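Review: the Karard print set, "Clevavholm: A Town Divided"

I bought this with my own money, after two people at our local history group told me I would love it. I didn't love it. I don't hate it either, and I've kept it, but I'd want anyone thinking of paying the full price to read this first.

Karard sell the set as a flat box of art prints with a booklet. There are 19 prints, all by Paloma Okafor, all to do with one small port town and the strike that closed its harbour. The box says the work "asks who gets to remember". That sort of line always makes me check the back for a price.

The pitch goes like this. Okafor spent two years in Clevavholm looking through parish records, union minutes and the harbour company's letters, then made a print for each household or business she could trace on both sides of the dispute. Strikers' families are printed in blue, company families in brown. Where a family split down the middle she ran both inks over each other, and you get a muddy slate colour that I think is the best idea in the whole box. You can lay the prints out on a floor and see the town as it was, street by street.

In practice you need a very large floor. I cleared our front room and still ended up with Harbour Row going under the sofa. The booklet has a plan of the layout, but the plan is printed across the fold and the four prints that matter most, the ones round the chapel, vanish into the staples. I worked it out in the end from the street names. A loose sheet would have solved it for pennies.

The prints themselves. Heavy paper, a nice tooth to it, decent ink. Two of mine had rubbed corners, which is poor for a boxed edition, and Karard's customer service told me that this was "in keeping with the handled nature of the source material". I sent back a rather short reply and they replaced one of the two.

Now the politics, which is what the thing is being sold on. Okafor's argument, as the booklet puts it, is that the quarrels of the strike never ended. Who owns the waterfront, whether the council answers to the people who live there or the people who invest there, what counts as a fair day's work. She sets quotes from the old minutes beside quotes from recent planning meetings, with no dates on either, and invites you to guess which is which.

I guessed most of them straight away. The old ones say "the men" and the new ones say "stakeholders". A trick like this only works if the language matches, and it doesn't, so what you are left with is the point she wanted to make, made rather loudly. I happen to agree with a good deal of it. I still felt led about by the elbow.

What bothers me more is how thin the company side is. The strikers get names, trades, children, a dog in one case. The brown prints mostly get a surname and a house number. Perhaps the records really are that lopsided, although harbour companies were usually good at keeping paper. If they are, I'd have liked the booklet to say so. If they aren't, then a set that claims to show a divided town has shown me one half of it and an outline of the other.

There is one exception, print 11, the Dilberg house. A foreman's family, one son on the picket line, the father signing the list of men not to be taken back. Okafor gives both of them room. The blue and the brown sit on top of each other so heavily that the paper has buckled slightly, and she's left a strip down the middle with no ink at all. I've had it propped on the bookcase since April and I keep stopping at it. If the rest of the box had been up to that, this would be a different sort of review.

The essay at the back is by Sakai, who gets no first name and no biography, and it reads like a funding application. "Contested space" turns up in nearly every paragraph. Skip it. The notes on sources after it are far better, plainly written, and I suspect Okafor did those herself.

On value: the run is 4000 sets, and Karard call that limited. I've bought limited editions of 50. I don't think you should buy this expecting it to be worth anything later, whatever the leaflet hints. Buy it if you want to use it. It would do well in a school, or with a group like ours, where people could argue over it round a table, and it did start one proper row when I took it along, about whether the chapel prints should be blue at all (the minister's letters suggest otherwise, apparently).

For one person at home it's harder to recommend. You look at it once, you spend an evening on your knees fitting the streets together, and then it goes back in a box that is slightly too wide for any normal shelf.

Good: the overprinting, print 11, the source notes.
Bad: the plan, the essay, the guessing game, the packing.
Score: 2 out of 5, and a bit more if you find it second-hand.

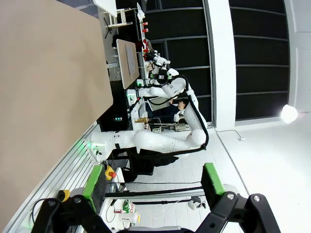

White robot arm beside a large beige wooden board, with an open gripper in front.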